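6. Kabel an der Wand verlegen und befestigen

Dieser Abschnitt gilt für die Wandhalterungen Jimham und Jilham. Das Netzteil bleibt bis Schritt 8 ausgesteckt.

Benötigt werden: Kreuzschlitzschraubendreher, Bleistift, Seitenschneider, Klettbänder (liegen bei), Geflechtschlauch mit 12 mm Durchmesser (nicht im Lieferumfang).

1. Prüfen Sie mit einem Leitungssucher, ob hinter der vorgesehenen Strecke Strom- oder Wasserleitungen liegen.

VORSICHT: Nie senkrecht über oder unter einer Steckdose bohren.

2. Zeichnen Sie den Kabelweg mit Bleistift an. Der Abstand zwischen zwei Befestigungspunkten darf höchstens 250 mm betragen.

3. Netzkabel und Signalkabel getrennt führen. Mindestabstand 50 mm. Wo sich beide kreuzen müssen, im rechten Winkel kreuzen.

4. Ziehen Sie den Geflechtschlauch über das Kabel. Dazu den Schlauch stauchen, damit er sich weitet, und abschnittsweise nachschieben. Die Enden mit Schrumpfschlauch sichern, sonst franst das Geflecht aus.

An Gelenken und schwenkbaren Teilen darf das Kabel nicht straff sitzen. Es wird in einem Bogen über das Gelenk geführt, bei der Jilham in beiden Endstellungen. Prüfen Sie die Länge, bevor Sie etwas festziehen.
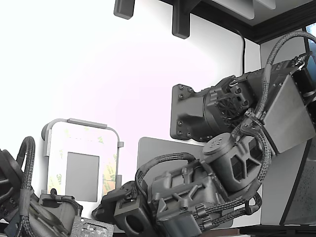 Abb. 6-2: Kabelführung im Bogen über ein Gelenk

5. Klettbänder vor und hinter dem Gelenk anbringen, nicht auf dem Gelenk. Die Bänder nur so fest ziehen, dass sich das Kabel darunter noch von Hand verschieben lässt.

6. Schwenken Sie die Halterung langsam von einem Anschlag zum anderen. Das Kabel darf dabei weder klemmen noch an der Wand scheuern. Falls doch, zurück zu Schritt 5 und den Bogen vergrößern.

HINWEIS: Bei Kabeln mit angegossenem Stecker den Biegeradius erst hinter dem Knickschutz messen.

7. Überschüssiges Kabel in einer offenen Schlaufe hinter der Abdeckung ablegen. Nicht eng aufwickeln.

8. Abdeckung aufsetzen, 2 Schrauben eindrehen, Netzteil einstecken.

Bei der Ausführung Xia entfällt Schritt 7. Dort wird das Kabel unten aus der Abdeckung herausgeführt, siehe Abschnitt 7.

14 mal geteilt · 3 Kommentare

Zeyu Yin
Welcher Schrumpfschlauch passt auf den Geflechtschlauch? In der Stückliste steht dazu nichts.

bastelkeller
Bei mir reichte das mitgelieferte Klettband nicht für die ganze Strecke. Habe normales von der Rolle genommen, hält seit Januar.

Hillinville Kundendienst
@Zeyu Yin: Bitte einen Schrumpfschlauch nehmen, der sich ungeschrumpft locker über den Geflechtschlauch schieben lässt. Die Stückliste wird ergänzt.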